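We use cookies to remember your preferences and to count visits. By continuing to read you accept this. Manage settings | OK

The cable is always the problem

Every vendor deck I have sat through in this business spends twenty slides on the arms and the software, and maybe half a line on the cables. I have now looked after the two-arm clothes cell for long enough to say that I would swap most of those twenty slides for one decent drawing of how the wiring gets from the base to the gripper.

The job, for those who haven't been following: the cell handles shorts and hangers. Clothes rack at one side, basket at the other, two arms on a tabletop in between. Hayat is the name on the project paperwork, so Hayat is what we call the cell, usually with another word in front of it. I inherited it from Telmo Esteban, who left me a binder and a bag of zip ties. The zip ties have been more use.

What started this round was the left gripper dropping out. It would run fine all morning, then lose contact partway through a reach, and the arm would stop where it was and sulk. Restart, fine again. Stirnance, who sold us the service plan, looked at the log I sent and recommended a firmware update. I did the update. It dropped out 29 times the following week, which I know because Honeylyn Tan keeps a tally sheet taped to the door and doesn't trust the log either.

So on Tuesday I did what I should have done first, which was turn everything off and run my fingers along the cable. There was a soft spot close to the gripper bracket, just past the last tie. The tie had been pulled down hard, the way people do when they want a thing to look neat, and every time the wrist rolled, all of the bending landed in the same half inch of jacket. Firmware was never going to fix that.

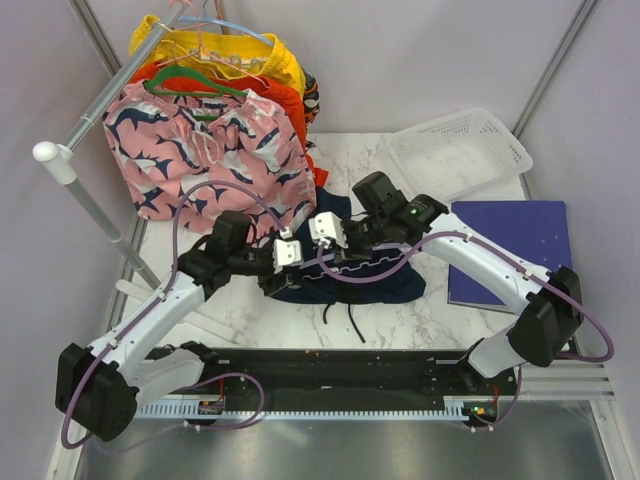 I replaced the cable on that side and left a lot more slack in it than the binder says to. Telmo's note calls for 87 millimeters of spare at the wrist. I don't know where he got a number that exact and he doesn't either, I called him. What I do now is move the arm by hand to the worst pose I can think of, elbow folded and gripper reaching across toward the other arm, and then give the cable enough to make an easy loop from there. It looks sloppy. Đức Trình walked by and asked if I was finished, in the tone you'd use on a kid with one shoe on.

The ties go on loose enough that the cable can slide a little under them. I trim the tails flush with proper cutters, since a tail cut at an angle will scratch you and will also grab a drawstring. Ask me how I know about drawstrings. A loop that hangs low enough to brush the fabric is a thing I'm still watching, and I won't claim I've solved it. Raise the loop and you take slack from the wrist. Lower it and it drags over whatever is on the table. I've gone back and forth on this and ended up somewhere in the middle, which I'm not thrilled with.

After the cable I redid the gripper zero on both sides. The manual says to close the fingers, press the button and wait for the light. It does not say to check that the bracket screws are snug beforehand, and if they aren't, you have carefully zeroed a gripper that's about to shift. Two of mine were loose. I put a dot of paint across each screw head and onto the bracket, so next time I can just look.

Then there's the hand-off spot, the place where both grippers come in close over the same garment. Cúc Lại set that up originally with a block of foam, and I still think foam is the right answer. Grivine sells a calibration plate for it. I borrowed one. It was a very nice plate, it took most of an afternoon, and the numbers came out where the foam had put them. I gave the plate back.

Results so far: 120 runs with no dropout on the left. I'd like to be pleased about that. The old cable also went a good while before it went bad, though, and nearly everything works the week after you fix it. Honeylyn has started a fresh sheet.

The right side still has its original cable with its original tight ties, and it has never given any trouble, which bothers me. I have the spare on the shelf. Hằng Lã wants to leave it alone until it fails so we can compare the two, and I want to cut those ties off tonight. We're leaving it until March.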